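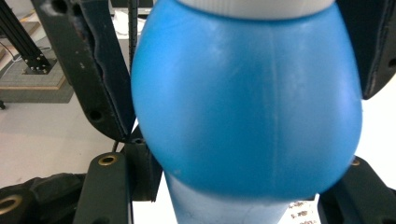 Clearing the utility room shelf at Briruvthorpe this Thursday. Bottles first, because they take up the most depth and they're the easiest to sort by type.

Rule for the shelf: one row deep, caps up, seams facing out. A moulded seam gives you a straight line to set against, so a row of round bottles can be made to look level without much effort.

Blue plastic with a bulbous body is awkward to store. The widest part sets the spacing - about 100 mm per bottle in my case - and the narrower part below it is wasted space. Small items go in the gap: pegs, spare caps, the descaler sachets.

Scuffs don't matter. Matte plastic picks them up from wire racks and they don't wipe off. Smudges usually do, with warm water and a drop of washing-up liquid. Leave abrasive pads alone, they turn the patch shiny.

Screw caps: wipe the ridges with an old toothbrush. Residue collects there, then sets, then the cap sticks. Retighten by hand only.

I've gone with a Resteo shelf insert, 4 sections. The dividers lift out, which helps with the wider bottles. The Clirenitz one was 15 mm too deep for the cupboard and went back.

Left to do: labels on the shelf edge, drip tray underneath, and the top shelf, where the paint tins are. Top shelf can wait until July.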